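Skalov introduces Trindade shallow display tray for small fruit

Dronville, September -- Skalov has added a shallow cardboard tray to its Trindade range of fruit packaging. The tray is intended for market stalls, farm shops and kitchen tables where several kinds of small fruit are set out together and picked by the piece.

The Trindade tray is supplied flat in bundles of 100 and folded by hand without glue. Stated load is 4 kg, evenly spread. The board is white on both faces, and the low wall leaves the contents in view from the side as well as from above. Rims may be left plain or finished with coloured tape, which covers the cut edge of the board and marks out trays holding different grades or prices.

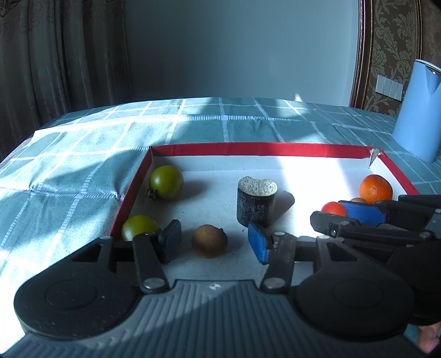 Tray with red-taped rims on a checked tablecloth, holding a kiwi fruit, green tomatoes, a mandarin and a red cherry tomato.

Mixed filling was the main subject of the development work, carried out with the packaging workshop Gevent. Round fruit of unequal size tends to roll towards the lowest corner when a tray is moved, and soft items are then pressed by heavier ones. Skalov recommends placing firm fruit against the walls, keeping ripe tomatoes apart from citrus, and leaving open floor between pieces so that each can be lifted without disturbing the next. Trays should be filled in a single layer.

In handling trials at Dronville, 400 filled trays were carried between store and stall. Of these, 82 showed wear at the corners -- mostly lifted tape or creased board -- and were withdrawn from further use. Trays with torn corners should be recycled once any tape has been removed.

The board is not coated and should be kept away from standing water. Washed fruit should be dried before filling.

The Trindade tray is available to trade customers from the Skalov depot in Dronville. Samples are sent on request, folded or flat.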